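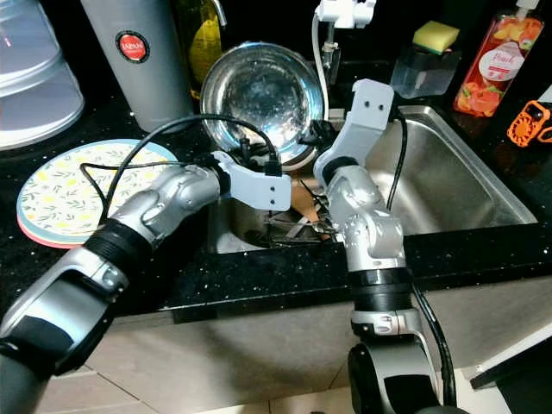

Ticket: Courtyard paving, standing water at north threshold
Site: Kelness residential care, sensory courtyard
Surface: Vero resin-bound, 16 mm depth, over open-graded asphalt
Opened: May 2022
Raised by: Wen-hsiung Hsueh, site maintenance
Priority: 2 (trip and slip risk, area in daily use)
Status: Closed, monitoring

Initial report

Water is ponding on the resin-bound surface outside the north door to the sensory courtyard. It sits against the threshold channel and extends into the path as far as the first raised planter. After moderate rain it is still there the next morning. The rest of the courtyard drains normally. The surface was laid in April and there was no ponding in the first two weeks. We have closed the north door to residents and are sending everyone through the lounge door, but that route has a steeper ramp and is not suitable for two of the wheelchairs.

No visible cracking. No loose stone. No change in colour in the affected area. Channel grate has been lifted and the channel cleared of leaves, no improvement.

W. Hsueh

Response 1, technical desk

Thanks for the report. Before we send anyone, please confirm the following:

1. Whether the water is on top of the surface or coming up through it.
2. Whether any soil, mulch or sand has been stored or barrowed across the area.
3. Whether the surface has been sealed, painted or treated with anything since handover.
4. The level difference between the paving and the top of the channel grate.
5. Whether the planter next to the path has its own drain outlet.

For item 1, pour a full watering can slowly onto the centre of the affected area in dry weather. A sound surface of this type takes the water straight down. If it spreads sideways, the voids are blocked. If it goes down and then reappears at the low edge, the blockage is below.

Reply, site

1. Poured at two points. At the point nearest the planter the water spread sideways and stayed. At the door end it went down and came back up along the channel edge a few minutes later. So both.
2. The planters were filled after the paving was finished. The garden contractor had bulk bags of topsoil on the path. There was a tarp under the bags but not under the barrow run.
3. Nothing applied that I know of. Cleaners have been told water only.
4. Paving is flush with the grate at the west end, 4 mm low at the east end. Measured with a straight edge.
5. Planter is a Grusier timber unit. The drawing shows an outlet pipe to the channel. I can't find the end of it in the channel.

Response 2, technical desk

Two separate faults are likely.

Fault A: fines in the surface voids along the barrow run. This is recoverable if treated before the fines bind. Do not use a pressure washer with a narrow lance at this stage, as it will drive the fines further down or lift stone at the edges.

Fault B: restricted outflow below the surface at the door end. The planter outlet is the first thing to check. If it was never connected, the planter is discharging into the base layer next to the threshold, and the base there has only the one way out.

The low spot at the east end is within tolerance for the surface. It will hold a film of water but does not explain overnight ponding. Leave it for now.

Please do the following and report back:

— Remove the planter's inspection cap (courtyard side, low down, four screws) and run a hose into the fill pipe at low flow.
— Have a second person watch the channel.
— Stop if water appears on the paving.

Reply, site

Done this morning. Inspection cap was behind the lavender and had been buried in mulch. Hose on at low flow. Nothing came out in the channel at any point. Water showed on the paving at the door end after 23 minutes. Hose off.

Pushed a drain rod down the outlet from the planter side and it stopped at 300 mm. It feels solid, not like silt. I would say it is up against the back of the channel body.

Response 3, technical desk

Agreed. The channel is a Pant shallow-profile unit with a moulded knockout for a side inlet. The knockout has to be cut out by hand before the pipe is seated. It appears this was missed and the pipe was butted against an intact wall. The joint leaks into the base, which is where your water is coming from.

The knockout can be opened from inside the channel with the grate off. There is no need to lift the paving. Installer has been notified and will attend. Vacuum sweep of the barrow run will be done on the same visit.

Installer's note

Grate lifted, three sections. Knockout located and found intact. Opened with a hole saw from the channel side, edges dressed. Pipe end found slightly short of the channel wall; flexible collar fitted and sealed from inside. Flow test through planter ran clear to the channel. No water on the paving during the test.

Barrow run wetted, brushed with a stiff nylon brush and wet-vacuumed, two passes. First pass brought up a fair amount of brown silt. Second pass close to clean. Watering can test repeated at both original points and at one point halfway along the path. All three drained without spread.

Noted that the root barrier in the planter has slipped on the north side and soil can reach the outlet. Geotextile patch fitted as a temporary measure. Garden contractor should reset the barrier when the planter is next emptied.

Reply, site

We had rain overnight. Path clear at 7 am, slight film at the east end as you said, gone by morning tea. North door is open again.

Two questions. How often should the vacuum sweep be done? And can the gardeners use the path for mulch in spring if they lay ply?

Response 4, technical desk

Sweep: once a year is normal for an enclosed courtyard. Twice if the planters overhang the path or the trees drop a lot of litter. An ordinary stiff broom once a fortnight in between, dry, working away from the channel.

Mulch: yes, on ply or a heavy tarp covering the whole run, including where the barrow turns. Bulk bags should stand on the concrete apron by the service gate and not on the resin. Any spill should be swept up dry before it is hosed.

Keep the inspection cap clear of mulch. We suggest a marker on the timber at that point so it can be found again.

If ponding returns at the door end, check the geotextile patch first, then the collar. If it returns on the path only, repeat the watering can test and send the results on this ticket. Please do not open a new one, as the history will be lost.

Reply, site

Understood. Marker fitted. Root barrier passed to the garden contractor, no date yet. Happy for this to be closed with monitoring on the low spot.

Closure record

Cause A: topsoil fines in surface voids from planter filling.
Cause B: channel knockout not opened at planter outlet, short pipe.
Action: knockout opened, collar fitted, surface vacuumed.
Outstanding: root barrier reset, garden contractor.
Channel cleaning interval: unchanged.

Contact the technical desk | Terms of service | © Vero Surfacing | Back to top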